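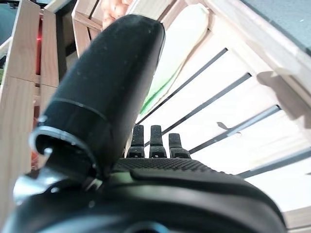 **Figure 3.** Wrist view, gripper finger at the slatted wooden crate.

## 4.2 Equipment budget

Costs at the Hudport site split into arm, gripper and spares. The arm was already paid for, so left out of Table 2. Gripper quote from Ravanine came in at 1851 dollars, fingers included; Lightfoot was lower but with a 60 day lead time, too long for a November start. Spares: we planned one finger set per 1000 picks, probaly too many. Crates cost 19 dollars each, bought locally.

Not budgeted the first time: wrist camera mount, cables, operator hours. The slats in Fig. 3 have gaps and finger width should be checked against them before ordering. Nunalthorpe plan uses the same list, with shipping added as a seperate line.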